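The Case for a Few Good Bowls

Most kitchen cabinets hold more dishes than the household uses. Open one and there is usually a front row that gets washed every day and a back row that comes out at holidays. The front row is the part worth spending money on, and it has been getting more colorful.

Mixed patterns are a big part of that. For years the default was a boxed set, 16 pieces in one color, and when a bowl broke you lived with the gap. Now more people buy one or two at a time and let the patterns disagree. Blue and white next to brown and white works fine. Small sizes are the easiest place to start, as they get used for rice, fruit, dips, nuts and whatever is left of dinner.

Storage changes when the dishes are nice to look at. A wire rack leaves them out where you can reach them, and it lets air get to both sides. 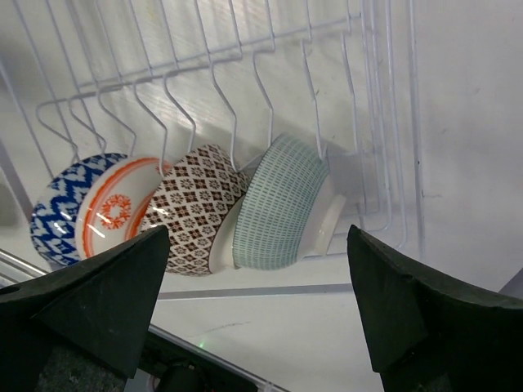

Zigzags in blue and white beside an orange-red rosette, on a white-coated wire rack.

A coated rack does need some care. Check the tips of the tines every couple of months. Once the coating chips, the metal underneath can rust, and rust marks on a pale glaze are hard to get off. Wipe the wires with a soft cloth and dish soap, and skip the scouring pad.

Spacing matters more than capacity. Vernby, a kitchen store that sells most of its bowls singly, tells customers to buy a rack for the dishes they wash in one day and no more. Deep bowls need a wider gap than plates do – take one of yours along to the store and try it. The Skurnov shop goes further and keeps a sink-side shelf of sample racks with loaner dishes for that purpose.

Cups are a separate problem. They tip over in racks made for plates, and a tall one can take its neighbor with it. A rack with a low, ridged floor gives them something flatter to stand on.

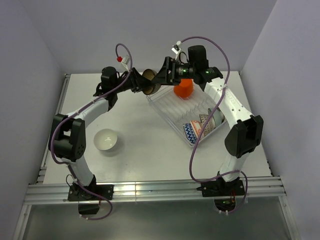
By Ida Flikham
Home and Kitchen Writer

Clear plastic is the quiet choice for a small counter. It doesn't compete with an orange cup or a patterned one, and it weighs very little when you want to move it. The drawback is hard water, which leaves a cloudy film. A 20 minute soak in equal parts white vinegar and warm water takes care of most of it. Rinse well and let it dry upside down.

As for prices, small patterned bowls at Văn start at $2 for seconds with a flaw in the glaze. Look at the foot of the bowl before you pay. A rough foot will scratch a table, though a few passes with fine wet sandpaper will usually smooth it.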